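Notebook, gripper bench
17/02/2022

Good session, want to get it down before I forget the order we did things in.

Pair B is back together. Left unit had been reading narrow for a while, so the fingers showed closed on the plot while there was still daylight between them on the bench. I'd blamed the encoder (sorry, encoder). Ezequiel Varela took the back plate off and found the set screw on the pinion had crept out, with the pinion slipping on the shaft whenever the trigger got a hard squeeze. Lovely simple fault! Cleaned the shaft flat with alcohol, new screw, blue threadlocker, left it overnight. Then a full open/close run of 50 with a hard squeeze at the end of each one, and the zero came back to the same place every time. Right unit got the same treatment while we were in there, though its screw was still tight.

Also swapped the marker cubes. The old stickers were lifting at the corners and the tracker dropped them as soon as the light came in low. New ones are printed matte on the Steston stock, which is a bit thicker and goes down flat if you burnish from the middle outward. Cubes go on with two M3s each. Don't lean on the driver, the inserts in the left mount are already on their second life.

Recalibrated after that, old order: camera first, then cube to finger tip, then finger width. The Raveck script still asks for the board size in the wrong units, type 30 and ignore the prompt. 144 board views went in and the solver kept all but a few blurry ones. Residual is down nicely on both sides, and the left is now the better of the two, which I did not see coming.

Then the part I'd been looking forward to, soft stuff. Rigid blocks are fine for checking width but they hide any play in the fingers, and a cushion squeezed from both sides shows it right away. We used the mustard one on the pink armchair, one gripper per side.

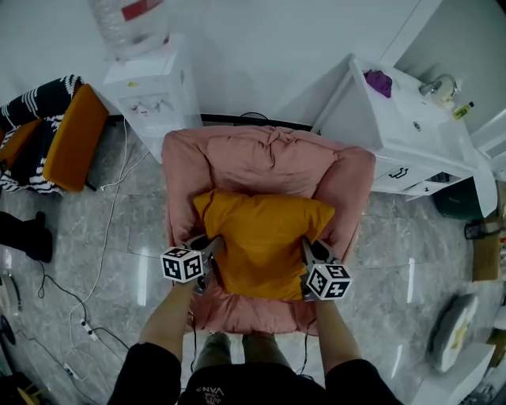

Pair B on the throw pillow, marker cubes on both grippers.

What I was watching for: width on each side should settle and stay settled while the hands hold still. Before the repair the left trace wandered the whole time. Today it's flat, with a little bump where the foam gives. So pleased with that plot, it's taped inside the cover of this book.

Cable notes. The leads hang down from the grippers and that's fine for chair-height work, but give them slack before you sit down. One tug on the right lead gave us a dropout, fixed by reseating the plug. Ezequiel wants to try the angled connectors from Palumbo. I'm for it, as long as we keep one straight set in the drawer.

Glossy floor tiles throw a lot of glare into the camera. Exposure locked at the lower setting, tracking held through the pillow runs. Leave it locked.

Service interval: log says pair B has 3,000 closes on it since the November rebuild. I'd like to check the set screws at every 1,000 from here on and write it on the lid.

Still open:
finger pads on the right, outer edge getting shiny, order from Nosorberg
spare inserts for the left mount
fix the units prompt in the script, properly this time
repeat the pillow runs with pair A so we have something to compare with

Pair A goes on the bench next. Same screw, same shaft, so I have my suspicions.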